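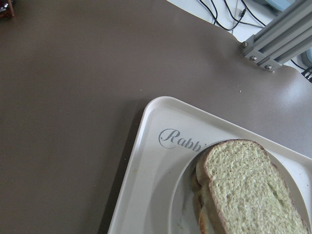 1/9 Lunch on a tray, a thread
Okay so I've become a tray person. Sandwich, plate, tray, every single day this month. I'm as surprised as you are.

2/9 It started in March when Seo-ah Jang moved out and left me a box of kitchen stuff marked KEEP OR DON'T. I kept the lot, obviously. The cream tray with the grey curly writing is my favourite colour of anything I own.

3/9 I used to eat standing at the counter like a horse. Now I cut the bread thick, put the plate on the tray and sit down for 30 minutes. Phone in the other room (mostly!!)

4/9 Bread chat. Mine's from Unda, the bakery up the hill. Ask for it unsliced. Their slicer does it way too thin and the filling goes straight through.

5/9 Current filling is cheese, pickle and a bit of leftover roast veg. Ah-rin Wi says butter both slices right out to the crust and she's correct, it stops the soggy middle.

6/9 Trays I've tried and given back: Mum's tin one from 1970 (gorgeous, weighs a tonne) and a bamboo one that wobbled.

7/9 What you want is a raised rim. Crumbs stay put, and you can carry the whole thing out to the balcony with a cuppa on it if you're brave.

8/9 Someone asked about washing. Warm soapy water, soft cloth, dry it straight away. I don't put anything with lettering on it through the dishwasher, I lost a good mug that way.

9/9 Off to Unda before they sell out. Tell me your fillings, I'm getting bored of pickle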